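Plotent Wire Dish Rack, small size, black -- my review after three months

Rating: 4 out of 5

I bought this rack in December from the Ondurby web shop. The price was 295 with delivery, and in the same week I saw it for 260 in another shop, so please compare before you order. I looked at many racks, maybe too many. The Ondurby page had 1,081 ratings for this one when I ordered, and most of the bad ones complained about the coating, so I wanted to use it for some time before writing.

My kitchen is small and I have no dishwasher. I drink tea all day, my husband drinks coffee, and when our daughter visits there are even more cups. Plates I wash and dry with a towel immediately. Cups are what stay on the counter, and for this reason I wanted a basket only for them, low and simple.

The rack comes in one piece. There is nothing to assemble, no screws, no small bag with parts that you lose. It is a plain basket from thin metal rods, painted black. In the box there was also a paper in five languages which says to wash the rack before first use. I did this, and the water stayed clean.
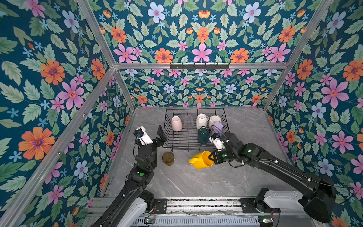 Capacity is the question I had myself before buying, and the shop page does not answer it well. It says only "for daily use of a small family". In my experience it depends very much on what kind of cups you have. Six cups go in together, also when they are different shapes, if you accept that not every one stands in the best position. A pink cup and a dark teal mug can stand upside down with no problem, but the cream-white mug is lying on its side and the lavender one leans near the edge. If all your cups are the same narrow type, I think you will be more satisfied than me.

Glass is fine too. I was afraid that the metal would scratch it, but I have not found any marks until now. The only thing is that clear glass is hard to notice between the black rods, and two times I put my hand in the basket in the evening and nearly knocked it. Now I put the glass in last and take it out first.

About the coating: after three months there is one small spot at the bottom, in a corner, where the paint is gone. No rust yet. I wrote to Plotent on a Tuesday and they answered the next morning, very politely, that I should dry the rack once a week and keep it away from salt. They did not offer a replacement and I did not ask for it.

What I do not like is that there is no tray included. Water goes directly on the counter, so you need a cloth or a mat. I use an old baking tray from Grerkmont, which fits almost exactly. Plotent sells its own tray separately, but for that money I prefer the cloth.

Before this I had a plastic rack from Jacobs. It was wider and it had a tray, but it became yellow and the bottom was always a little slippery. The wire one is much easier to clean -- I hold it under the shower and it is done.

I would buy it again, but for the lower price. For people who have big heavy mugs, take the larger size.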